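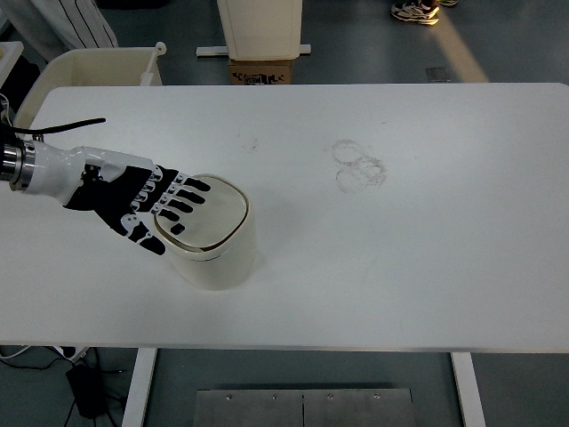 Cream-colored container with its lid, on a white table.

Keeping Food at Home, Session 2: Dry Storage
Course notes by Rekha Gowda

Welcome back, everyone! Last time we got through refrigerators (and a good deal of complaining about crisper drawers), so now we come to the part of the kitchen I love best, the dry shelf. Flour, rice, beans, oats, tea — all the things we buy with good intentions and then find again years later behind the vinegar.

Four things spoil dry food: moisture, air, warmth and light. Pests make a fifth if you want to be strict, and my grandmother certainly was. Of these, moisture does the quickest harm. Crackers go soft, salt cakes up, and flour can turn musty before you notice anything by eye. Smell it before you bake with it, please.

Whole grains need a little more care than white ones. Brown rice and whole wheat flour still have their natural oils, and those oils go rancid in a warm cupboard. I keep mine in the freezer and let the flour come back to room temperature, still closed up, before I open it. White rice is much more forgiving and will sit happily on a cool shelf for a very long time.

A word on lids. A loose lid keeps dust out and that's fine for onions or potatoes, which want to breathe anyway. For sugar, flour and cereal you want a snug one. Wipe the rim before closing, as a few stray grains will hold a gap open. Write the date you filled it on a bit of tape, and finish the old before adding the new on top (I know, I know, I've done it too).

For next time: empty one shelf at home, just one, and bring me a list of what was on it and how old you think it is. We'll pick up with dried beans, and why the old ones never seem to get soft no matter how long you simmer them.

1,946 views · 6 shares · 2 comments

Plello
I did the shelf and found tea from my old apartment. Does it go bad or only get weak?

Yao
Mine was weak but perfectly drinkable. Thank you for the freezer tip, Rekha, my whole wheat flour has moved in next to the peas!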